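Pundora kitchen simulation: a gallery from the project

Welcome, and thank you for stopping by our little corner of the lab site! We have been meaning to put this page together for a long while (the last one was still showing the kitchen we retired two versions ago), and as usual it took a visitor asking nicely before any of us sat down and did it. The short story is that we teach two-armed robots to do ordinary kitchen chores inside a simulator, and then we try to find out how much of what they learned survives when things are moved, swapped or lit differently. The longer story is in the paper draft, which Oleksandra Kostiuk is still polishing and which she would like me to say will be ready in January.

The simulator is called Pundora. It started as a side tool for a different project, Rondham, where all we needed was a flat counter and a few blocks to push along it. Then somebody wanted a sink, and somebody else wanted drawers that opened, and before we knew it we were arguing over how springy a dish rack ought to be. The kitchen we use now has 44 different objects that can turn up on the counter, and a task can call on any of them.

Most of our training comes from demonstrations. A person drives the two arms with a pair of hand controllers, does the chore from start to finish, and the recording goes into the pile. We kept 1,677 demonstrations for the current round. Quite a few more were thrown out, mostly for long pauses in the middle where the operator was thinking, and I will admit that a good number of those pauses were mine. The policy learns from what is left, and it learns our bad habits right along with our good ones. For one whole month it would lift things far too high before moving them sideways, and we traced that back to a single cautious operator who had done most of the early sessions.

Utensils have given us more trouble than anything else, and more fun too. A mug or a box can be grabbed in a dozen sensible ways, but with a long thin thing the choice of grip settles nearly everything that comes after. Hold it near the head and you lose your reach, hold it near the end and the whole thing wants to swing. We spent a great deal of time on this, far more than the two paragraphs it gets in the draft would suggest! 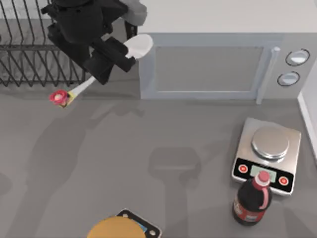 One arm with the white spatula held at a slant, dish rack behind it and the microwave alongside. The kitchen scale and the dark bottle are sharing the counter.

Kostiuk wrote back on the draft of this page that the grip is only half of it, and that we ought to mention the clutter: in her runs the policy did fine with a spatula on a bare counter and got noticeably worse once there were other things standing near the path of the arm, even things it never had any need to touch. She would put the clutter result first and the grip result second, and she has asked me twice now to change the order in the paper.

I think she has a point, so let me say a bit more about it while I have you. We ran 700 evaluation trials with the utensil tasks, and in each one the objects were drawn and placed anew. When we sorted the failures afterward, the ones that puzzled us were the slow ones, where the arm hesitated, backed off a little and tried again from almost the same spot until the clock ran out. Giving the policy a short memory of its own last few moves helped with that quite a lot. Giving it a longer memory made it stubborn. We settled on 4 past steps, which Shin, our older baseline, never had at all, and that one change accounts for most of the gap between the two in our utensil tables.

Lighting was the other surprise. We had assumed shadows on the counter would hardly matter, and so the first set of demonstrations was recorded under one fixed light. Policies trained that way were easily thrown when the light moved. The current set varies the light from one recording to the next, which costs us nothing but some rendering time, and I wish we had done it from the start.

The next step is Pamari, our real counter with two real arms bolted down beside it. It is being wired up at the far end of the lab, and we plan to begin with the same utensil tasks, in the same order, so that the numbers can be laid side by side. More pictures will go up as that work gets going. If you would like the object models or the task list in the meantime, write to the project address at the foot of the site, and please be patient with us, as the mailbox gets checked in the late afternoon when the arms are resting.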